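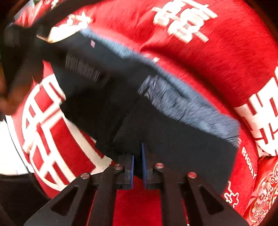

Print this page | E-mail this thread

Skerkell replied:
I'd fold them all, jumpers included, and never mind what the magazines say about rolling. My heavy navy ones went out of shape on hangers years ago and I've not hung one up since.

Metwally wrote:
Oh, I do love a folding thread! But I can't agree about folding everything, Skerkell. Thick knits take up half a drawer that way, and mine (a very deep one, inherited from an aunt) only ever held 8 until I started rolling. Now it shuts properly, and I can see what I've got without lifting the whole lot out and starting again.

Prirkeria wrote:
Thank you both, this is cheering me up no end. I've been sorting the winter things on the sofa since breakfast, with a big red double-happiness cushion for company, and I seem to make more heap than I clear. What would you do with anything that's gone fuzzy and ragged along one side? Mend or rag bag?

Skerkell replied:
Mend, if you still reach for it in March. A row of blanket stitch in a near enough colour will hold a frayed edge for years, and I rather like the look of it.

Clarno wrote:
Rag bag, sorry! I kept a mending basket for 2 winters and all it did was grow. And Metwally, rolled ribbing goes baggy, I'm sure of it.

Metwally wrote:
Not if you roll from the hem up, loosely, Clarno. Do try it with an old one first.

Prirkeria wrote:
Right, kettle on, then I'll roll half and fold half and report back by teatime.

Print this page | E-mail this thread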